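Notes for the Destmont workshop talk, 28 June 2019

Start with who did what. Gifty built the table model, Ibsa wrote the grip code, I did the rest. Closura is just our name for the two-arm build.

Explain why we went to simulation first. Arms are dear, and the bench at the workshop gets shared. Mention the 2,318 runs so far. Pause for questions about cost.
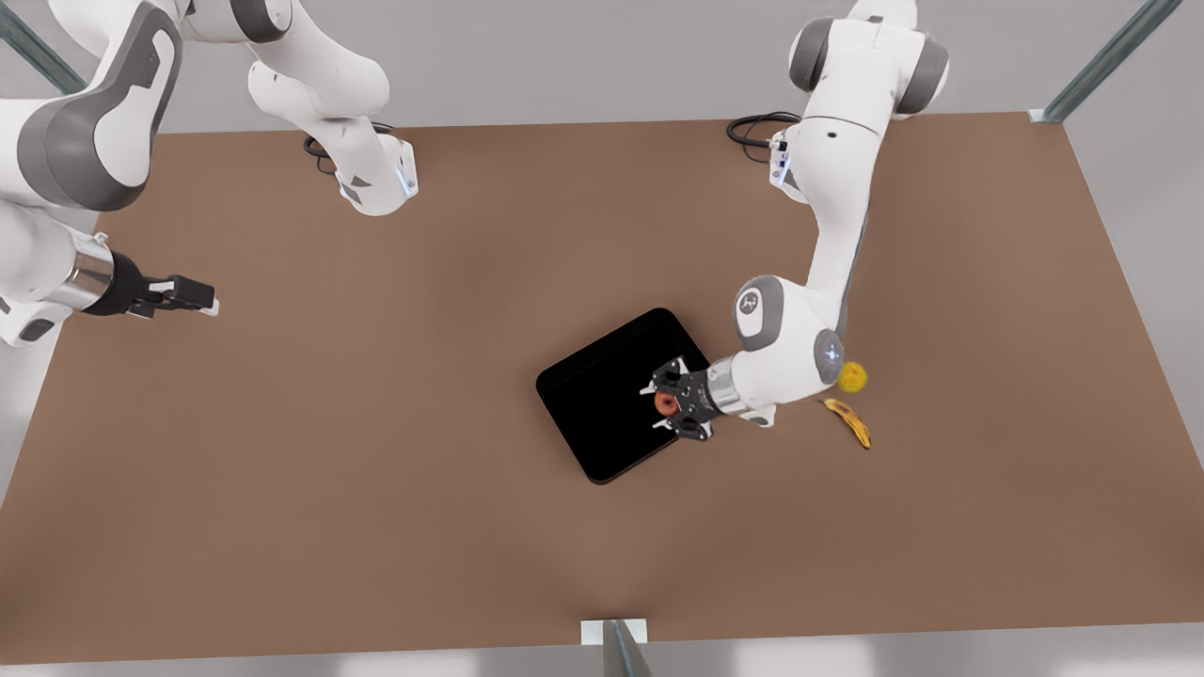 Next, the grip code. Ibsa's first version closed on everything at the same width, fine for a lemon and hopeless for a ring. We changed it in May so each object has its own setting. Say that the left arm and right arm run the same code, with the sides swapped.

Then the tray task. We score a run only if the object ends up inside the rim. Best batch was 50 runs, all on the one tray colour.

Hand over to Gifty for the wiring plan.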